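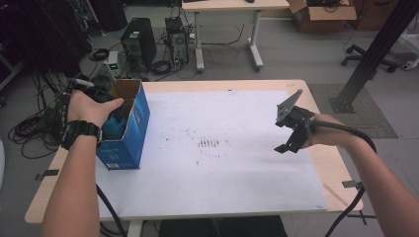
Referral fee for a guy who left, do I still owe it?

leidy_ayala
Posted April 13, 2023

Quick one, well maybe not quick. We're a 14 person shop, I do ops plus whatever passes for HR. Last year we started paying people for bringing in new hires, 1,990 flat, paid once the new person gets through their probation. One page, everyone got it by email.

One of our account guys referred a friend from Vosell for the business development job. Friend got hired, doing great. Account guy then quit in February to go to Handholm. Friend's probation ended after that. Now account guy emails asking where his money is.

The page says "paid to the referring employee after probation." Doesn't say still employed. Doesn't say not. My boss says no way, he left. I think we probably owe it. Anyone delt with this?

Korkor Adjei
Pay it. He did the thing you were paying for. The thing was the referral, the friend's still there, done.

wages_and_woes
Disagree. "Referring employee." He isn't an employee. Plain reading.

Korkor Adjei
He was the referring employee when he referred. Nobody is referring anybody on the day the check gets cut.

wages_and_woes
Then every bonus ever written gets paid to people who walked out. Most places make you be on payroll on the pay date. Standard.

Korkor Adjei
Standard when it's WRITTEN. It isn't written. Ambiguous wording goes against whoever wrote it, at least that's how our lawyer put it to us. Check your state tho, some treat this stuff as earned wages and there can be penalties on top.
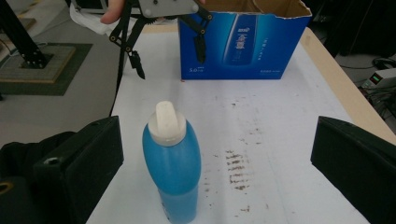
leidy_ayala
Ok so what my boss keeps coming back to is that the guy went to a competitor. Handholm isn't really one, they overlap with us on one service line. But he's mad about it and it's coloring everything. He also said if we pay this one, people will line up to collect and leave. For 1,990? Before tax?

Should add the offer letter for the friend says nothing about any of this, obviously, but HIS exit paperwork had a line about "all sums due have been paid." He signed it. Does that kill it?

Ewan Te Moana
Depends when he signed vs when it came due. If probation hadn't ended there was nothing due yet. Signing "all sums due are paid" in Feb doesnt cover something that lands later. I'm not a lawyer. We had near enough the same thing at Pintér and ended up paying, after a lot more emailing than it was worth.

wages_and_woes
Or it means he accepted there was nothing more coming. A release is a release.

Ewan Te Moana
It's not a release, it's a sentence on an exit form. Did he get anything for signing it? If no, I wouldn't hang much on it.

leidy_ayala
No, nothing. Standard form, I think whoever had my job before me got it off the internet.

Selim Avcı
Going to say the unpopular thing, flat fees for this are a bad idea to begin with. We did it at Grallura. Got 40 referrals in one year and most were somebody's cousin. Small thank you, day off, whatever. Then you never have this argument.

Korkor Adjei
That's a different thread Selim

Selim Avcı
It's the same thread. She has to rewrite the page anyway. 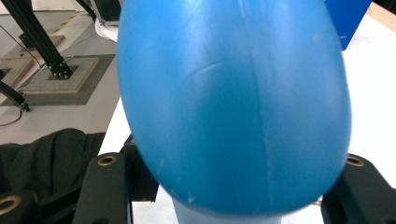

leidy_ayala
Yeah the page needs rewriting whatever happens with him. I dug out the file last night and it's worse than I remembered. Two versions, no date on either one, and the second has a header somebody must have spent a whole afternoon on, big shiny blue blob with white highlights, basically the glossy blue dome in that photo minus the scuffs. Lovely header. Under it, five lines of text and no definition of anything. First version says "on completion" where the second says "after probation," and I can't tell which one went to him.

wages_and_woes
Find out which one he got before you do anything else. Sent folder. If he got "on completion" you could argue that either way.

leidy_ayala
Looking now. Boss has meanwhile offered to "split it," as in pay half so he goes away. I don't love it. Either we owe it or we don't, and half looks like we know we owe it.
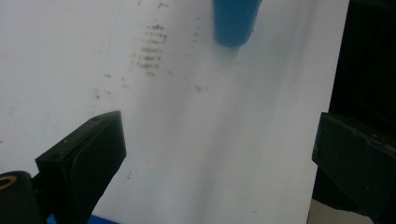
Gyula Juhász
Half is the worst option. He takes it and still asks for the rest, and now you have an email where you offered money. I'd pay in full through payroll with the taxes taken out, short polite note, move on. I run payroll for a company with 581 people and we've never once regretted paying one of these. Couple of times we regretted not paying.

wages_and_woes
581 people is a different budget from 14.

Gyula Juhász
Sure. Smaller place, people talk more. The friend he referred is sitting in your office and I'd bet he knows all about it.

leidy_ayala
Ugh. Yes he does. He asked me about it at lunch.

Ewan Te Moana
There's your argument for the boss. Your new biz dev person is out there telling clients what you're like to deal with.

leidy_ayala
Ok found the email. Second version, "after probation." Sent to everyone, him included. Taking it to the boss in the morning with Gyula's point about the half offer. For the new page I'm thinking: must be employed on the pay date, unless laid off. Anything else that should go in?

Korkor Adjei
Who counts if two people refer the same person. Trust me on that one.

Selim Avcı
And whether managers can collect for their own team. And put a date on it!!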